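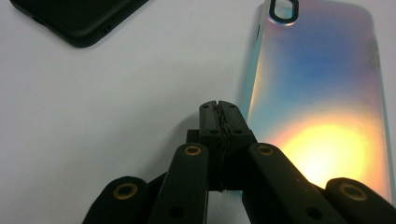
February 6, 2025. Drop tests and shore hardness, continued from the July batch.

The Ferri supplier sheet says the new soft compound "retains its feel for the life of the product". I would like to know whose life. We have now had the July parts on the shelf long enough to compare with fresh ones, and I don't believe the sheet. A matt black case with that rubbery look, like the one lying on the white top with its raised rim catching a bit of light, tells you very little by eye. The rim can look perfect and the compound underneath can still have gone off. So I am ignoring appearance altogether this time and going by the durometer and the thumb test, in that order.

Readings: the July parts are 3 points harder than the fresh ones on the back panel. On the side wall I get anything I like depending on how hard I lean on the instrument, so I have crossed those out. Lucimara says the wall is too thin for the foot of the durometer to sit properly and she is right. We need to stack offcuts and measure those, or stop pretending we have a side wall number. The Serham report quotes one to a decimal place. I would love to see how they got it.

Oven ageing. Natanael wants to run everything for 200 hours and call that two years of pocket use. I asked where the conversion came from and he said the Soltotgate people use it. Fine, but where did they get it? Pockets have sweat, hand cream, lint and keys in them, and the oven has none of those. My guess is that the heat alone gives us a nice smooth curve which has little to do with why customers send the things back. 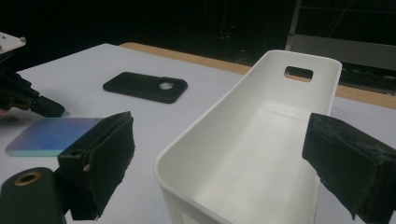
What they send them back for, going by the returns log, is stickiness and then stretch. Out of 895 entries I only trust the ones with a written comment, because the tick-box form offers "defective" as the first choice and people tick it and move on. The comments mention sticky far more than hard. Our hardness programme may be measuring the wrong thing very carefully.

Stickiness I can't measure yet. Tried the paper strip pull again, 16 strips, same operator, same paper. The spread within one part was as wide as the spread between parts. Wiping with alcohol first makes the spread smaller and also removes whatever we were trying to measure. Lucimara thinks talc. I think talc will tell us about talc, but she can have a go.

Istgate rang to ask if they can print "age tested" on the carton. I said no, not on the strength of this. They will ask Natanael next.

To do:
Stack offcuts, repeat hardness, same pressure every time (use the stand!)
Ask Soltotgate for the source of the 200 hour figure, in writing
Hand cream on three fresh parts, leave three clean, same shelf
Find out if the paper came from one roll

Durometer is reading low on the test block again. Checked it after the readings, which was the wrong way round, so everything above needs repeating.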